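Poll clerks and count assistants wanted for the Skudcombe by-election

Skudcombe District Council is taking on temporary staff for the by-election in the Fedstead ward this April. Work is available at polling stations on the day itself and at the count that evening. You can apply for one or both, though anyone working the full day at a polling station will not be placed on the late table at the count.

The by-election fills 2 seats on the district council. There are 2,258 electors on the register for the ward, of whom 500 have asked to vote by post. Voting takes place at the Fedstead village hall and at the Bamomdale community rooms.

Poll clerks

Poll clerks work under a presiding officer, who is in charge of the station. The day starts at 6.15 am, when you help set out the booths, notices and pencils. Doors open to voters at 7 am and close at 10 pm. You must stay on the premises the whole time, and you may not leave and come back, so bring enough food and drink. There is a kettle and a small fridge at both stations.

During the day you will:
greet voters and check that they are at the right station
find their names on the register and mark them off
check photo ID, in private where the voter asks for this
write elector numbers on the corresponding number list
help voters who need the large-print notice or the tactile voting device
keep the entrance clear and ask tellers to stay outside
pack up and sign off the paperwork after the close of poll

Mornings before work and the hour after school pick-up tend to be busy. The middle of the afternoon is often very slow. You may read a book in quiet spells if the presiding officer agrees, but phones stay switched off and in your bag.

The fee for a poll clerk covers the whole day, including setting up and packing away. Mileage is paid on top if you are asked to travel from one side of the district to the other. Fees are set out in the pack that comes with the application form and are paid through the payroll at the end of the following month.

Count assistants

The count is held in the main hall at the council offices in Skudcombe. Count assistants should report to the side entrance at 9.30 pm for a briefing. Ballot boxes normally start to arrive shortly after the close of poll, with Bamomdale last as it has the longer drive.
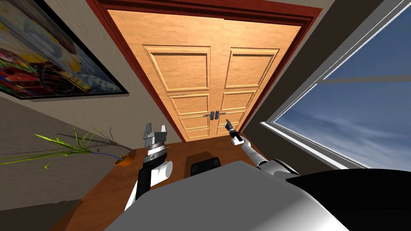
The first stage is verification. Each table opens a box, counts the papers face up and checks the total against the ballot paper account. The second stage is the count of votes. With two seats to fill, each elector may vote for up to two candidates, so most papers will carry two crosses and cannot simply be sorted into piles. We use counting sheets for this, with one person reading and one marking, and the pair swap over when the supervisor says so.

Candidates and their agents are allowed to watch from the other side of the table and may ask the supervisor to look again at a paper. Please do not talk to them about the papers or about how things are going. If one of them speaks to you, point them to the supervisor.

We expect to finish by 2 am. A recount could take us past that. If you cannot stay late, please apply for a polling station role instead — we can't release people part-way through a count.

Who can apply

You must be 18 or over on the day of the poll and have the right to work in the UK. You do not need to live in the ward or the district. No experience is needed for either role, as full training is given, but you should be able to write clearly, count accurately and stay polite when tired.

You cannot work on this election if you are a candidate or an agent, or if you have helped any candidate or party with their campaign. That includes delivering leaflets, signing a nomination paper and posting in support of a candidate online. If you are not sure whether something counts, ask us before you apply.

At the last district elections we employed 151 people across all wards. Those who worked then have been written to separately and do not need to fill in a new form, but they do need to return the slip saying whether they are available. We do not assume that you are.

We would be glad to hear from people who speak a second language, as well as from students and people who have recently retired. Both polling stations have step-free access and an accessible toilet. Tell us on the form if you need a particular chair, regular breaks or anything else, and we will arrange it with your presiding officer.

Training

All poll clerks must attend one evening session, which runs from 6 pm to 8 pm at the council offices. There is a choice of two evenings, and the dates are in the pack. The session covers voter ID, proxy voters, spoilt papers and what to do when a name is not on the register. A training fee is paid with your main fee. Count assistants are trained at the briefing on the night.

The council offices are on the corner opposite the Yazıcı bakery. The car park behind the building is free after 5.30 pm.

How to apply

Ask for an application pack at the reception desk or by telephoning the elections office between 9 am and 4.30 pm. Forms can be handed in or posted. You will need to bring your passport or another accepted right-to-work document to the office in person before you can be appointed, and we cannot accept copies.

Appointments are made in the order that completed forms reach us. Once both stations are staffed we will keep a reserve list, and people on it may be called at short notice, sometimes on the evening before the poll. Please say on the form whether you are willing to be a reserve, and give a telephone number that you answer in the evenings.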